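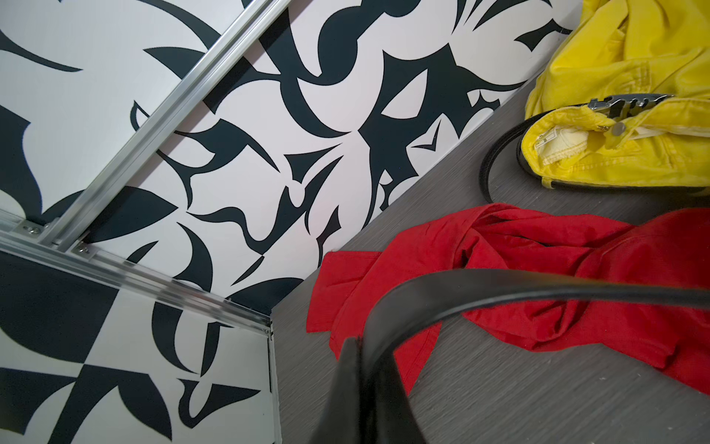
A gripper finger over red cloth on the floor of the sorting cell at Bustaver.

The returns floor at Bustaver, in Hallanby, used to start at 5 in the morning with the loudest job in the building. Carts came in from the Donnelly dock and were tipped onto steel tables, and everyone on shift grabbed what was closest. Clothes, toys, bags and household goods all arrived mixed together. By midmorning people's shoulders hurt.

The tables are still there, but there are fewer of them. Since July part of the mixed stock has gone first to a pair of robot arms running a sorting system called Presari. The arms work side by side and pick up one thing each. Soft goods are the hard part. A cloth has no fixed shape, and an arm that handled it well a minute ago may come up with nothing on the next try.

Ruby-Lee Tuhiwai has worked returns for nine years and now runs the cell on the early shift. She loads it, watches the picks and steps in when an arm stalls. Her old job was 200 carts a week, shared with the rest of the line. She doesn't miss the lifting. She does miss the talk.

"On the tables you had somebody across from you all day," she says. "Now I've got a screen and a stop button." 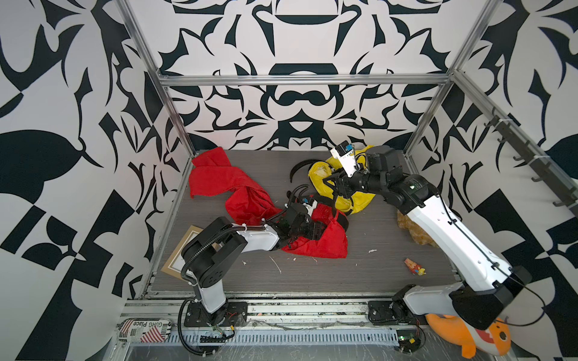
Mixed loads take her the most time. Straps and loose fabric catch on other things, and small items end up under big ones. On its best shift so far the cell handled 891 pieces, well short of what a full table crew does. Managers say it was brought in to take the worst of the bending and reaching, and that no one has been let go. Two people who left in the spring haven't been replaced.

Pay is a sore point. Cell operators get the same rate as table sorters, though they took 2 weeks of training and have to write up every stoppage. Tuhiwai has asked for a separate grade and is waiting for an answer.

Inspection remains hand work. Stains, missing buttons and broken zippers are checked at the tables, and the crew there has asked for better lamps. Those are due to be installed before the holiday returns come in.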